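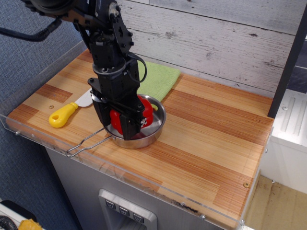

Sibusiso Molefe says the planner was never the hard part. He maintains Ntuli, the software that decides when a manipulation skill has ended and which one should run next, and most of his working day goes into the boundary between the two. "A trajectory is easy to check," he says. "You have joint limits, you have a collision model, you can replay it. The question of whether the arm should now let go is a different kind of question, and for a long time we were answering it with a timer."

The timer dates from the first version of the stack. Every skill had a fixed duration, and when it expired the sequencer moved on. On kitchen tasks such as putting a vegetable in a pan, the approach would finish early on some runs and late on others, and the release was commanded at the same moment in both cases. Molefe describes the resulting logs as hard to read. A failed placement and a good one looked the same until the last few samples of the gripper channel.

Ntuli replaced the timer with a termination estimator. It is a small network that reads two camera streams, the joint positions and the commanded and measured gripper widths, and returns a probability that the current skill is complete. It runs at 20 Hz, separately from the policy, which produces its actions in short chunks. The sequencer, called Flultodia, reads the estimate and holds the transition until it has stayed above a threshold for 4 consecutive ticks.

"People ask why we don't put it all in one model," he says. "We tried. It worked about as well on average, and when it failed I couldn't say which half had failed. With two processes I can record the estimate, plot it against the arm pose and see that the policy was fine and the estimator was early. Then I know what to retrain."

Early is the usual direction. A gripped object hides the part of the container that matters most, and from many camera angles an object just above the rim is hard to tell from one just below it. The estimator therefore does not rely on the image alone. Forward kinematics gives the fingertip height, and a calibration step run before each session gives the height of the work surface. The difference is passed in as an extra input.

Molefe is careful about what that input can do. It gives the position of the fingers, and the object may extend some distance below them. A pepper has an irregular shape and can be grasped at almost any height along its side, so the same fingertip reading can correspond to contact or to a gap. For that reason the height is an input to the network and is not used as a hard condition.
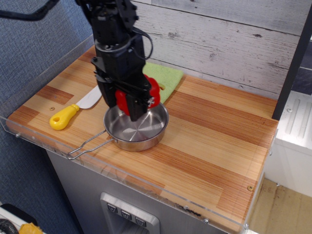 Sinbridge, the group that uses the stack on its own arms, has argued that a wrist force sensor would settle the matter, and that estimating contact from motor current is a false economy. Molefe partly agrees. A force sensor would give a cleaner signal at touchdown, and he would use one if it were fitted. His objection concerns thin-walled cookware on a smooth surface, which can slide before the vertical force has risen enough to cross a threshold.

"You get a contact event, but it's a contact event with something that's now moving," he says. "The estimator has to cope with that anyway. So I would rather have the vision side working first and add force as another channel."

The training data comes from teleoperated demonstrations. The current set holds 2430 episodes, each with a termination label placed by a person after the fact. Labeling was done twice on a subset of 800, by different people working independently, to see how far apart their labels fell. They agreed closely on grasps. On releases the spread was wider, and Molefe found that labelers were using two definitions: one marked the moment the fingers began to open, the other the moment the object stopped moving. The guidelines now specify the first.

The change had a side effect. Estimators trained on the revised labels fire sooner, so the hold count in the sequencer had to be raised from two ticks to its present value. He regards that number as a symptom. A calibrated estimator should not need a filter behind it, and he would like to remove the hold entirely — though not before the replay tool can show what would have happened without it.

That tool, Grostar, is what he is working on at present. It reruns a recorded session through a new estimator without moving the arm and reports every tick at which the old and new versions would have decided differently. Its limit is that it cannot follow the consequences. Once the new version would have released and the old one did not, the rest of the recording no longer applies, and Grostar stops the comparison there.

Asked whether a simulator would close that gap, he says it might for rigid objects. Vegetables are on his list for later. The next release of Ntuli is planned for October and will ship with the hold still in place, exposed as a parameter.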